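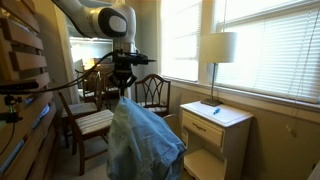

Hiba Nasrallah
I read the first post two times and I don't agree that osmosis explains all of it. If you put onion skin in salt water, the membrane pulls away from the wall, yes. But your cells in plain water did the same, so something else is wrong.

druma84
Thank you for the answer. The water was from the tap, maybe that matters? I left the slide for 15 minutes before I looked.

Bistus
Tap water is fine. I think you let the slide dry out. Put a drop at the side of the cover slip and look again after 2 minutes. If the membrane goes back to the wall, the cells are still alive.

Hiba Nasrallah
Drying is possible, but I would first ask which layer was used. The outer dry skin is dead and shows nothing useful. Please take the inner side of a fleshy layer.

Bistus
He wrote "inner side" in the first post, Hiba.

Hiba Nasrallah
You are right, I missed it. Sorry. I still prefer a fresh onion.

druma84
I tried again on Monday with a fresh one, at 200 times. In plain water the cells are full now. In salt water they shrink, but only near the edge of the slip.

Bistus
The salt has not reached the middle. Pull it through with filter paper from the other side.

druma84
OK, I will do this tonight and write the result.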